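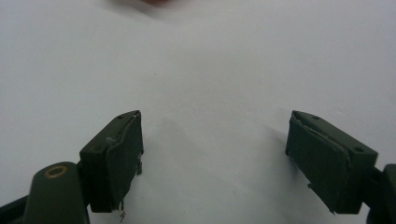 Figure 4-1. Gripper fingers over a plain white surface.

4 Moving a site off Kornora hosting

Use this section when a site managed by an agency is to be handed over to its owner or to a new agency. The steps apply to Kornora accounts on the Standard and Agency plans. Accounts opened through the Stukcombe reseller panel follow the same order, but the menu names differ (see 4.4).

4.1 Before you start

You need the following:
- Owner access to the Kornora account. Editor access does not show the Export tab.
- The login for the domain registrar.
- A destination server with PHP and a database already set up.
- A list of all mailboxes that use the domain.

Caution: Do not cancel the old plan before 4.3 is complete. Files and backups are removed when a plan is cancelled and can't be restored by support.

4.2 Exporting the site

1. Sign in and open Site > Settings > Export.
2. Set Content Freeze to On. Editors can still sign in but can't publish.
3. Under Scope, select Pages, Media, Forms and Redirects. Redirects is off by default.
4. Click Build Archive. The status line changes from Queued to Running.
5. When the status line reads Ready, download the archive and the checksum file.
6. Compare the checksum with the downloaded archive. If they do not match, delete the archive and repeat steps 4 and 5.

Note: An archive is split into parts when the site has more than 300 media files. Download every part before you unpack the first one.

Note: Error 101 means that a form has an unfinished draft. Publish or delete the draft, then build the archive again. Content Freeze must be turned off to do this and back on afterward.

4.3 Changing the DNS records

1. Unpack the archive on the destination server and run the import script from the root folder.
2. Open the temporary address and check the home page, one form and one redirect.
3. At the registrar, write down the current A, CNAME, MX and TXT records.
4. Lower the TTL on the A record to 300 seconds. Wait until the old TTL has run out.
5. Change the A record to the address of the destination server.
6. Leave the MX records as they are unless mail is moving too.
7. Issue a new certificate on the destination server and turn on the HTTPS redirect.

Caution: If the domain is registered in the agency's name, changing the DNS does not transfer ownership. Ask the agency for a registrar transfer in writing. The transfer code is sent to the contact address on record, so check that the address still works.

4.4 Reseller accounts

In the Stukcombe panel, Export is listed as Take-Out and Content Freeze as Publish Lock. Themes built with the Esto page builder are exported as flat HTML. Their layouts can be edited by hand but not reopened in the builder.

Themes licensed through Henríquez are tied to one account. The archive includes the theme files without the license key, and updates stop until a new key is entered under Theme > License.

4.5 Closing the old account

1. Keep the old plan active for 31 days after the DNS change.
2. Remove the agency's users from analytics, mail and payment services.
3. Download the invoices and the form entries.
4. Open Account > Plan and click Close Account.

Section last revised 25th September.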